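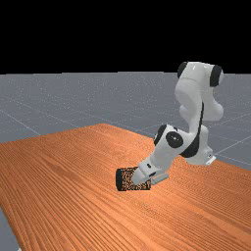
4.2 Grain Direction and Perceived Warmth

The first survey left us with a puzzle we were very happy to have. Readers from Simeo and Vumier gave nearly the same warmth scores to pale and dark timbers, yet their scores moved a great deal when the same board was turned. Color, which most of the earlier work treats as the main driver, explained much less than we had expected. Direction did the heavy lifting, and we wanted to know how far that effect would carry.

We therefore prepared a second set of wood surfaces and asked 500 people to rate each one on a simple scale from "cold" to "warm." Each surface was shown in 3 orientations: grain running toward the viewer, grain running across, and grain running on a diagonal. Figure 4 shows a diagonal case on an orange-brown tabletop, with the lines broad in the foreground and packed much more tightly farther off. Dindo Sison selected the surfaces and Farzad Esfahani ran the sessions, which began in October and used the same room and the same screens as the first survey.

Figure 4. Rendered wooden tabletop with diagonal grain.

The diagonal surfaces came out warmest in both towns. This was a delightful result, and a fairly stubborn one! It held when we dropped the youngest raters, it held when we compared morning and evening sessions, and it held for people who told us they had no interest in furniture at all. Grain running across the view scored lowest, with many raters calling it "flat" or "like a floor." Grain running toward the viewer fell between the two, although its scores were more spread out.

Why should a diagonal feel warm? One idea, which we find very appealing, is that people read it as a sign of handling. A table seen on a slant is a table seen by someone walking up to it, and several written comments mention kitchens, meals and visiting relatives. A second idea is plainer. Diagonal lines change their spacing across the view in a richer way, and raters may simply enjoy having more to look at. The Evangelista method for scoring visual interest (Section 3.1) gives some support to this reading, but interest and warmth rose together so closely in our data that we can't pull them apart yet.

Streaks matter too. Surfaces with darker reddish streaks were rated warmer than even ones in the Simeo group, while the Vumier group showed no clear preference. We return to this difference in Section 5, where the Fetell samples let us vary streaks and direction separately.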